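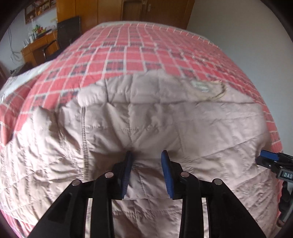 Cielo y espacio

Llevo toda la semana durmiendo fatal y la culpa es de Europa. La luna, no el continente. Me acosté con la idea de leer un par de páginas sobre el océano que parece haber debajo del hielo y a las dos de la madrugada seguía con el móvil en la mano, mirando diagramas de grietas.

Me lo contagió Ingrid Escobedo, que en octubre dio una charla en el local de Gurnotside y nos tuvo allí sentados hasta que apagaron la calefacción. Yo iba por Marte, lo reconozco, que es lo mío desde pequeña, y salí de allí preguntando cómo se mantiene líquida el agua tan lejos del Sol. La respuesta corta es que Júpiter estira y aprieta la luna en cada vuelta y ese amasado la calienta por dentro. La larga ocupa 368 páginas, las del libro que me prestó ella misma y que todavía no he devuelto (Ingrid, si lees esto, voy por el capítulo de las mareas, ten paciencia).

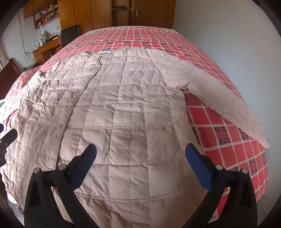
Chaqueta acolchada rosa sobre una colcha de cuadros

Lo que más me gusta del asunto es que se puede empezar desde casa. No vas a ver ningún océano, claro, pero con unos prismáticos de 50 milímetros bien apoyados en una barandilla distingues las cuatro lunas grandes como puntitos en fila, y a la noche siguiente ya están en otro sitio. Yo las dibujo en una libreta, con unos garabatos horribles, y me hace una ilusión tremenda comprobar después cuál era cuál – casi siempre confundo Europa con Ío.

Tharindu Nanayakkara me escribió después del último boletín para decirme que soy demasiado optimista con lo de los microbios. Puede ser. Él cree que un océano sin luz y bajo kilómetros de hielo da para química interesante y poco más. Yo le contesté con el ejemplo de las fuentes hidrotermales de nuestro propio fondo marino, donde hay vida de sobra sin un rayo de sol, y ahí seguimos, mandándonos correos larguísimos.

Si alguien quiere meterse en la discusión, el grupo de lectura vuelve a juntarse en Gurnotside a las siete y media. Vamos a empezar por Encélado, que también tiene lo suyo – esos chorros que salen por el polo sur me parecen una maravilla. Traed preguntas, y abrigo.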